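Bjartur Thorlacius lava a roupa de três casas além da sua e faz quase tudo com sacos de rede. Conversámos em julho, ao fim da tarde, na lavandaria que ele gere com Lungile Mokgethi e que os dois chamam Briem. O nome vem da rua onde começaram.

## O saco antes da máquina

Thorlacius usa sacos de rede desde que perdeu uma camisola de malha fina, presa no fecho de umas calças. «Ficou com um rasgão do ombro ao cotovelo», conta. «Paguei a camisola à cliente e no dia seguinte comprei sacos.»

Hoje separa primeiro por tecido e só depois por cor. A roupa interior vai num saco, as meias noutro, as peças com rendas ou alças num terceiro. Os sacos podem ser lisos ou estampados, a ele é indiferente. O que verifica é o fecho. «Abro e fecho duas vezes com o saco vazio. Se prende vazio, cheio prende mais.»

Prefere os que têm uma rede de furos pequenos e um cursor fácil de agarrar com os dedos molhados. Também gosta que tenham uma alça, porque os pendura todos no mesmo varão quando saem da máquina.

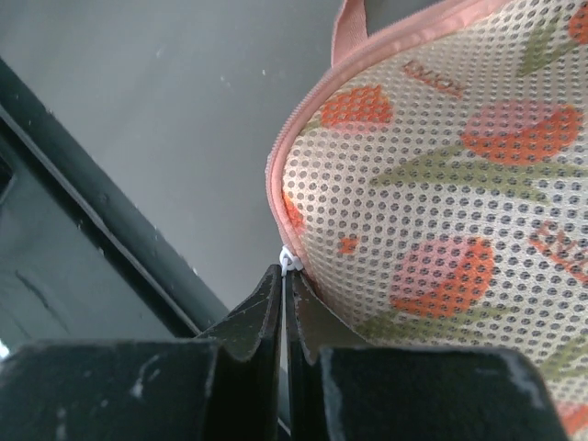
Mokgethi discorda da importância dada ao fecho e diz que a maior parte dos estragos que lhe passaram pelas mãos veio de sacos demasiado cheios. Para ela, um saco deve ir a dois terços, e a roupa tem de poder mexer-se lá dentro. «Eu tiro peças dos sacos dele quase todas as manhãs», acrescenta.

Thorlacius aceita a crítica. Diz que enche menos do que enchia, mas que ainda se engana com as toalhas de rosto, que parecem pequenas e ocupam muito depois de molhadas.

## Cestos, caixas e o que fica à espera

A roupa chega em cestos e caixas de plástico e não passa logo para a máquina. Thorlacius esvazia os bolsos, vira as calças do avesso e põe de lado o que tem nódoas. O que é de peluche ou tem enchimento fica para o fim e lava-se em separado.

No inverno passado anotou num caderno o número de peças que entravam. Em dezembro foram 1148 e em janeiro 1397. Em fevereiro deixou de anotar. «O caderno caiu num balde», explica. «Não valia a pena recomeçar a meio do mês.»
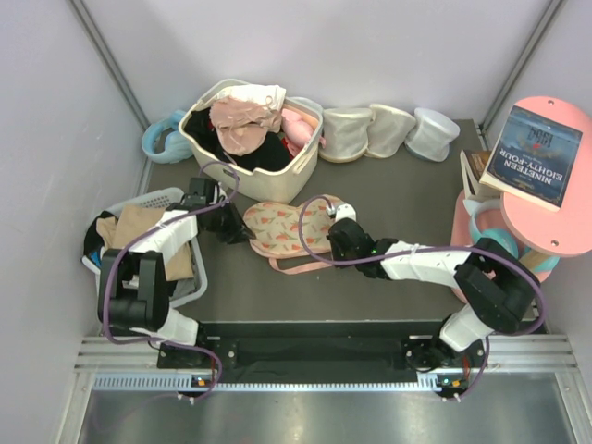 Os objetos que não são roupa dão-lhe mais trabalho do que as nódoas. Nos cestos dos clientes já encontrou livros, copos, auscultadores e uma chave de bicicleta. Guarda tudo numa prateleira com o nome da casa escrito em fita adesiva e devolve com a roupa dobrada. Uma cliente, Cadi Nicholas, recebeu de volta um romance que julgava ter deixado no comboio.

Quanto a detergente, usa líquido dentro dos sacos e pó fora deles. O pó, diz, fica agarrado às costuras quando a água está fria. Não usa amaciador em roupa de desporto nem em toalhas.

## Cuidar dos próprios sacos

Os sacos também se lavam. Thorlacius junta-os ao fim da semana, vira-os do avesso e passa-os por um ciclo curto sem mais nada. Antes disso tira o cotão dos cantos com uma escova de dentes velha.

Seca-os à sombra e abertos. Quando a fita que debrua a rede começa a soltar-se, cose-a à mão com linha de poliéster. Se o buraco é na rede, não remenda, e o saco passa a servir para guardar molas.

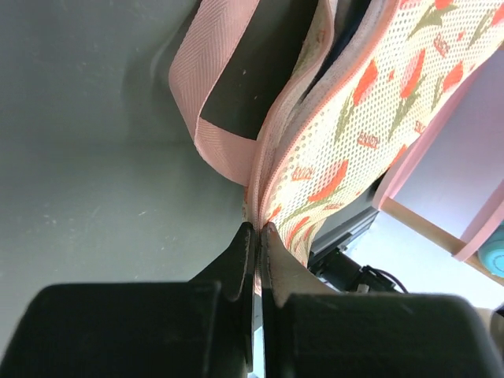
## O que recomenda a quem começa

Comprar poucos sacos, de tamanhos diferentes, e usá-los um mês antes de comprar mais. Mokgethi acrescenta um varão só para eles, perto da máquina, «senão acabam todos no fundo do cesto, dentro uns dos outros».

Thorlacius está agora a experimentar sacos de rede mais apertada para camisolas de lã. Ainda não sabe se vai ficar com eles, porque demoram mais a escorrer e o estendal interior só tem lugar para duas camisolas de cada vez.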